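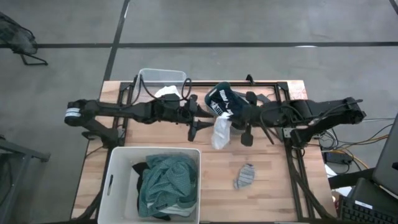 Two-arm bench with laundry items and a shoe.

About Rillgate

Rillgate helps small companies, schools and labs plan and buy robot equipment. We write the equipment list, work out the budget, collect quotes and stay with the order until everything on it has been delivered and checked. We do not build robots and we do not take commission from the firms that sell them.

What we do

Most of our clients come to us with a task in mind and a sum of money to spend. We start with the task. A bench for handling clothes and shoes needs different grippers, a different table and more floor space than a bench for sorting small parts. We ask what will be picked up, how large it is, who will run the bench and how many hours a week it will be used. The answers go into a two-page plan, and the client signs off on the plan before we ask anyone for a price.

A typical plan covers a pair of arms, grippers, a table, a frame, a computer, cabling, power and spares. It also covers the items that tend to get left out of a first budget: shipping, floor marking, replacement gripper fingers, storage bins, staff training and the things the robot will practice on. Clothing and household goods wear out with handling, so we give them their own line.

Our planning sheets

We keep our budgets in Kubo, a set of planning sheets we wrote for our own use and now share with clients. Kubo has 153 line items. Few projects use all of them, but reading down the list is a quick way to find what has been missed. Each line shows the purchase cost, the yearly cost and the expected lead time.

Wundier is our service for clients who already own equipment. We visit, list what is there, note its condition and say what can be kept. The report separates what should be replaced this year from what can wait.

Where we work

Our office and test space are in Driltness. The test space measures 300 square feet and has a concrete floor. Clients may book it to try a bench layout before they order. Please bring the objects you plan to work with.

Fees

We charge a fixed fee for a plan and a separate fixed fee for purchasing. Both are quoted in writing before work begins. Audits under Wundier are priced by the size of the site. Schools pay a reduced rate.

Planning for next year

Clients who need equipment ordered before the end of the calendar year should send us their task list by the first week of November. Orders with custom frames take longer, and we will give you the current lead time when you write.

Page last updated September 2025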